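Lindside 掲示板
ホーム | 新着 | 部室 | 道具 | 台所 | 検索 | ログイン

当サイトではクッキーを使用しています。閲覧を続けると同意したものとみなされます。[同意する] [設定]

スレッド:黒い布で囲った机、小物の置き場所どうする

1 名前:kuroginu 1月16日(火)
黒い布で四方を囲った机の件です。布はいい。問題は机の上に置くもの。
全部出すと散らかって見えるし、全部しまうと誰もその机を使わない。前者については先週Softićさんから「フリーマーケットの閉店間際」という評価をいただきました。
とりあえず灰色のカップとピンクのトレー、それと三角のピザっぽいおもちゃだけ残す案を出します。意見ください。

2 名前:tana_no_ue
三点で会議を開くのか、うちは。

3 名前:kuroginu
>>2
前回はスポンジ一個で8日もめたので、三点なら早いほうです。

4 名前:Marisol Mbeki
案には賛成です。ただカップはトレーの中に入れてください。外に立てておくと、通りすがりの人が必ずペンを挿します。次に輪ゴム、その次に使いかけの電池が入って、最後は引き出しと呼ばれるようになります。

5 名前:nuno_gami
>>4
反対。トレーに入れたらトレーが使えない。トレーは空けておいてこそトレーでしょう。ふちが立っていて角も丸い、あれはものを受けるための形です。カップの台にするならコースターを買えばいい。

6 名前:Marisol Mbeki
>>5
空いているトレーは三日で郵便受けになります。経験者は語る。

7 名前:hashikko
それより暗い色の天板と黒い布の組み合わせをどうにかしてほしい。黒いものを置くと消える。クリップの黒いやつを先月から探している。

8 名前:tana_no_ue
>>7
だから灰色とピンクと赤っぽいオレンジなんだと思ってた。違うの?

9 名前:kuroginu
>>8
違いません、と言いたいところですが、戸棚の手前にあった順です。

10 名前:nuno_gami
話がそれている。

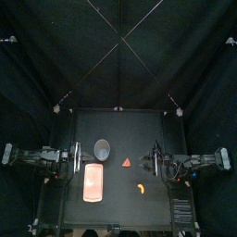 部室:Kundura卓上整頓同好会(Lindside支部)

見てのとおり、カップはトレーの外に立っていて、ピザのほうは机の真ん中寄り。これで十分では。トレーは机の長いほうに沿って置いてあるから、見た目もうるさくない。

11 名前:Snežana Softić
フリーマーケット発言の本人です。これなら「開店前」くらいまで評価を上げます。
ただ布のしわが気になる。左右の壁、ゆるく波打っていますよね。小物の位置を指の幅で議論する人たちが、なぜ背景の布には寛大なのか。

12 名前:hashikko
>>11
アイロン係に立候補ありがとうございます。

13 名前:Snežana Softić
していません。

14 名前:kuroginu
しわは味ということで……という逃げ方を7月にもした気がするので、スチーマーを調べました。Clakonelの安いのが3006円。会の残高は105円です。

15 名前:tana_no_ue
霧吹きと祈りでいこう。

16 名前:Marisol Mbeki
霧吹きは効きますよ。家のカーテンは毎回それです。吹いて、下に軽く引いて、一晩放っておく。布の種類によっては輪じみになるので、先に隅で試すこと。あと机の上のものは全部どけてからにしてください。

17 名前:nuno_gami
>>16
そのとき全部どけたら、また置き場所の議論が最初からになるんだが。

18 名前:hashikko
印をつければいい。Küttのマスキングテープの白が戸棚にある。暗い天板に白だからよく見えるはず。

19 名前:Snežana Softić
>>18
テープを四角く貼った机は、整頓された机というより事件現場に見えます。カップとトレーとピザのおもちゃの。

20 名前:tana_no_ue
被害者がピザなのがつらい。

21 名前:kuroginu
>>18 >>19
間をとって、角のところだけ小さくL字に貼るのはどうでしょう。トレーの角は丸いので、L字と微妙に合わないのは目をつぶる。

22 名前:nuno_gami
目はつぶれない。丸い角に合わせてテープを切る。貸してくれれば自分がやる。

23 名前:Marisol Mbeki
>>22
そう言って引き受けた棚のラベル、まだ「さ行」で止まっていますけど。

24 名前:nuno_gami
「さ」は多いんだよ。皿、さじ、ざる、さいばし。しかも皿は大きさで分けるから。

25 名前:hashikko
さいばしは「は行」の箸に入れてほしい派です。

26 名前:Snežana Softić
別スレでお願いします。

27 名前:kuroginu
まとめます。
・残すのはカップ、トレー、ピザのおもちゃの三点
・カップはトレーの外。ただしペンを挿した人は部室の床掃除
・布は霧吹き。隅で試してから
・テープは小さく。丸い角はnuno_gamiさん担当、締め切りあり

28 名前:Marisol Mbeki
カップの位置については引き続き反対だと記録しておいてください。電池が入った日にこのスレを上げます。

29 名前:tana_no_ue
ところでピザのおもちゃはなぜ残るの。誰も理由を書いてない。

30 名前:kuroginu
>>29
しまおうとしたら、入る引き出しがなかったからです。

31 名前:hashikko
クリップ見つかった。冷蔵庫の横。黒い布は無実でした。

最近のスレッド
・戸棚の奥の謎のふた 持ち主さがし(113)
・さいばしは「さ行」か「は行」か
・Clakonelのスチーマー、中古で譲ってくれる人
・棚ラベル進捗報告「さ行」編
・スポンジの置き場所 その後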